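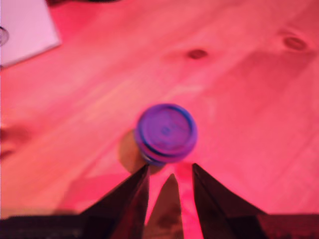
Chapter 8
Displacement: When a Feeling Lands in the Wrong Place

By Damilola Fashola
April 23, 2023

My first boss yelled at me over a late report, and I went home and picked a fight with my roommate about a sponge. I was truly, deeply angry about that sponge! It took me until January (the blowup was in the fall) to connect the two, and by then she had moved out.

Psychologists call this displacement. A feeling starts out aimed at one person or thing, and it comes out aimed at another, usually something safer. You can't shout at the boss, so you shout at the roommate, or the dog, or the printer. The word comes out of early psychoanalysis, where it was also used for dreams -- a small, dull detail in the dream was thought to carry the emotional weight of something much bigger. We'll get to dreams at the end of the chapter. For now I want to stay with the everyday kind.

People mix displacement up with projection all the time, and I did too when I was a student. In projection, I take a feeling of mine and decide that you're the one who has it. In displacement I know perfectly well that I'm angry. I've just got the wrong address.
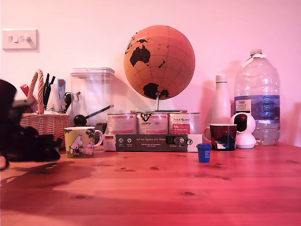

A wicker basket with pens and markers on a wooden table.

Before you read on, try something my old teacher Gordon Gill used to give his classes. Write down the last three times you snapped at somebody. Next to each one, put whatever else was going on that day -- money, sleep, a phone call you were dreading. Don't try to explain anything yet. Keep the page, and we'll come back to it once we've looked at how researchers try to test the idea, which is harder than it sounds (how do you prove where a feeling "really" belongs?).

One warning. Once you learn this word you'll want to use it on your family at dinner. I did, and my brother still brings it up. Sometimes a person who is mad about a sponge is mad about the sponge.

Copyright Plultex. All rights reserved. | Contact | Back to top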